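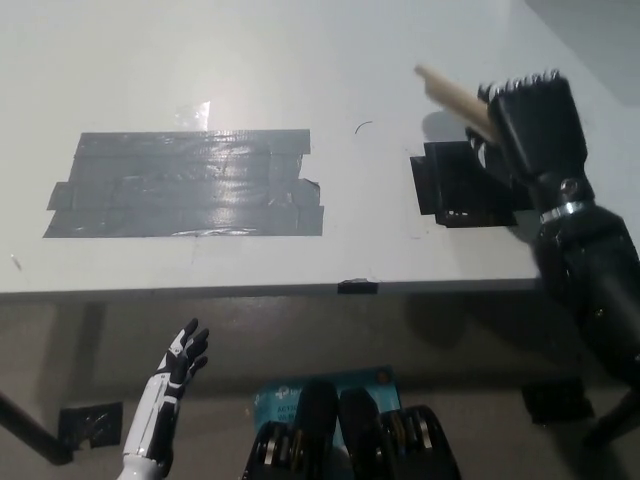
Prueba de la espiga

La prueba de la espiga (en la documentación interna, «ensayo de agarre cilíndrico en mesa») es un procedimiento para comparar manos robóticas de varios dedos con pinzas de dos mordazas. Consiste en coger una espiga de madera clara, mantenerla en el aire, inclinarla y devolverla a la mesa sin que ruede hasta el suelo. Lo formuló la ingeniera Mechthild Schwaiger en el taller Oberholzer, y su difusión se debe en buena parte a que el material cuesta menos que el café de quienes asisten.

Origen

Schwaiger buscaba una tarea que no favoreciera de antemano a ningún fabricante. Los bancos de ensayo habituales empleaban cubos de espuma, objeto que casi cualquier pinza levanta con dignidad y que casi nadie necesita levantar. La espiga, en cambio, rueda, gira sobre su eje y deja ver cada milímetro de holgura en los dedos. El primer protocolo ocupaba media página. El vigente, redactado junto con Thaddäus Rainer, ocupa bastante más e incluye un anexo sobre cinta adhesiva.

Montaje

El ensayo se hace sobre un tablero blanco, con el robot situado frente al borde delantero. Un parche de cinta gris en tiras solapadas marca una zona amplia a un lado, y un cuadrado de cinta negra, más pequeño, señala el otro. El anexo distingue entre ambas: la gris define el área de depósito y la negra, el punto de recogida. También prohíbe alisar las arrugas de la cinta entre una serie y otra, norma que Rainer defendió durante una reunión entera y que sigue en vigor.

En la configuración de dos brazos, la mano derecha sujeta la espiga y la izquierda espera por debajo del nivel del tablero, con los dedos abiertos. Las manos no tienen por qué ser iguales. De hecho, la combinación de una negra y otra blanca y negra es frecuente en los talleres que compran por etapas, es decir, en todos.

Procedimiento

Cada serie consta de 100 agarres. La mano cierra los dedos, levanta la espiga y la mantiene en diagonal, con el extremo libre apuntando hacia el fondo de la mesa. A continuación la muñeca gira en ambos sentidos y el controlador registra la corriente de los motores. Un agarre se considera válido si la espiga no cambia de ángulo dentro de la mano durante la espera.

La caída se anota como caída. El reglamento original admitía la categoría de «depósito anticipado», propuesta por un proveedor y retirada en febrero, cuando se comprobó que la usaba solo él.

Resultados comparados

La campaña más extensa reunió 1.179 agarres válidos, repartidos entre tres equipos:

Flellum. Mano de varios dedos con muñeca metálica. Obtuvo los mejores registros con la espiga inclinada y los peores tiempos de cierre. Sus dedos se juntan con una parsimonia que los informes describen como «deliberada».

Dovov. Pinza de dos mordazas paralelas. Rápida y fiable mientras la espiga se presente recta. Si llega torcida, la mordaza la endereza, la expulsa o hace ambas cosas, por ese orden.

Nirkska. Controlador de fuerza, ensayado sobre la mano de Flellum. Redujo el deslizamiento a cambio de un calibrado de 500 milisegundos antes de cada cierre, que el manual llama «instantáneo».

Papel de la cámara

La vista de cabeza, orientada hacia abajo, resultó menos neutral de lo previsto. Los reflejos en el tablero y el brillo de la cinta confundían al detector, que en las primeras series localizó con gran seguridad varias espigas donde había luz. Schwaiger se negó a cambiar la mesa por una mate. Según su argumento, las cocinas y los almacenes tampoco lo hacen para complacer a un algoritmo.

Críticas

Se ha objetado que la prueba mide la paciencia del operador tanto como la calidad de la mano, y que una espiga rígida dice poco sobre bolsas, cables o fruta. Rainer aceptó la segunda objeción y preparó una variante con manguera flexible – abandonada tras una sola tarde. La primera nunca recibió respuesta por escrito.

Véase también

Agarre de precisión
Control de impedancia
Calibración mano-ojo
Cinta adhesiva (metrología)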